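# The Patient Hand

At Zalberg, a two-story workshop behind a tile warehouse, new staff spend their first week doing nothing but moving sticky notes. They sit at a desk with a pair of hand controllers, watch the table through the robot's own camera, and try to get one square of paper off a stack and onto a cork board. Most of them are bad at it.

Romana Hrubý was bad at it too. She came from a job in hotel bookings and had never touched a robot before September. Her first attempts bent the notes, dropped them, or lifted four at a time. By the end of the month she could do the whole thing in 92 seconds, and her recordings were being kept.

The recordings are the product. Each run stores what the cameras saw and where every joint of both arms was at each moment. A program is then trained to predict the next movement from the last few. The team wanted 2000 good runs of the note task before training the full version, and had 820 when I visited. Bad runs go in a separate folder. Some of those get used later, once the operator has marked the point where things went wrong.

Attila Juhász runs the sessions. He used to teach the arms by hand, standing next to them, holding the wrist and walking it through the motion while the motors went slack. That still works for simple jobs such as wiping or pushing a drawer shut. It works poorly with two arms, because one person has trouble guiding both and keeping out of the camera's view. So the shop moved to remote control, with a setup it calls Zilter. The operator's hands move, and the grippers follow.

What the operator gives up is touch. Paper is hard for that reason. A person peeling a note feels the glue let go, and an operator has to see it. Juhász tells beginners to slow down before contact and to stop completely once the fingers close. The pause shows up in the data, and the trained robot pauses too.

"You get your own habits back," he said. One version of the program used to lift its left arm a little before every grasp. They traced it to a single operator who had a sore shoulder.

Shifts at the controls last an hour, with six operators taking turns. The board is turned to a new angle between runs, and other objects are left on the table so that the program learns to leave them alone.

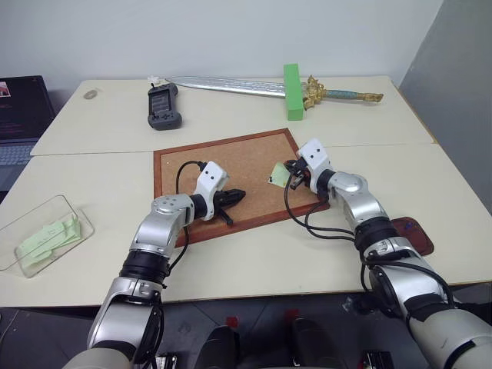
Nadja Schwaiger thinks the shop would do better with fewer runs and more kinds of paper, and that a robot raised on one pad of notes will be lost the day somebody buys a different one. Juhász partly agrees. The next batch will use envelopes and index cards, he said, if the schedule holds.

Hrubý has moved on to training the new people. She starts them with the right arm only and leaves the left one parked for two days. On the afternoon I was there, a trainee pressed a note down, let go too early, and tried again. Hrubý told him to keep the recording running.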